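# Bench tips for the kitchen-task arm

Collected by the Idavville robotics club. Applies to the Jiltico practice table and to the regional course, which uses the same layout rules.

## Table covering

- Use a matte black cloth. Glossy vinyl throws highlights, and the segmentation script reads them as objects.
- Pull the cloth tight and clip it on the underside. A fold under a placemat can raise one corner enough to spoil a grasp height.
- Lint roller before each session. Crumbs count as clutter in the Zunoston scoring sheet, 4 points off per run.
- Wash cold, hang to dry. The dryer shrank the March cloth by 9 mm on the short side and the corner marks no longer lined up.

## Placemats and plates

- Woven mats grip the cloth better than smooth ones, but fine ridges can produce moiré in the camera feed. If the mask flickers, rotate the mat a few degrees before changing any threshold.
- Record the mat angle in the run log. A mat set square to the table every time gives a policy that only works on square mats.
- Plates with a low rim are easier. With a high rim, approach from directly overhead and close slowly.
- Check the plate for rocking. A dot of museum putty fixes it.

## Food and utensils

- Small, dark, rounded items on a light plate are the best first target. Start with a sausage, then move on to flat items.
- Real sausage leaves grease on the finger pads. Wipe with isopropyl and wait a minute. Play food from Mercado is acceptable for practice.
- Spatulas: grasp the handle, near the balance point. Slotted metal heads give poor depth readings.
- Round handle ends roll out of a parallel grip if caught too near the tip. Move the grasp point inward by 36 mm and try again.
- Small cartons should be closed with one strip of clear tape. Replace any carton with crushed corners, and keep a flat spare in the drawer.

## Cables

- Leave slack at the wrist for the full rotation. Jog through both limits by hand before running anything at speed.
- Route the gripper cable away from the side where utensils are laid. A cable resting on a spatula will drag it.
- No tape on the cloth. It lifts the nap and shows up in the feed.

## Before a run

1. Home the arm.
2. Check finger screws with the short hex key.
3. Set hover height, then confirm it over the tallest item on the plate.
4. Keep hands behind the line and one person at the stop button.
5. Start the log.

The practice set now holds 312 logged runs. New members should read a few of the failed ones first; most are height errors, and the rest are usually cable drag.

Last revised Sunday, April 24, 2022.

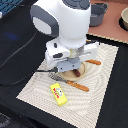 **Henrik Sauerland**
Club advisor and bench lead, Idavville

Corrections go on the clipboard by the tool cabinet. Include the run number and the mat angle, or the entry can't be checked.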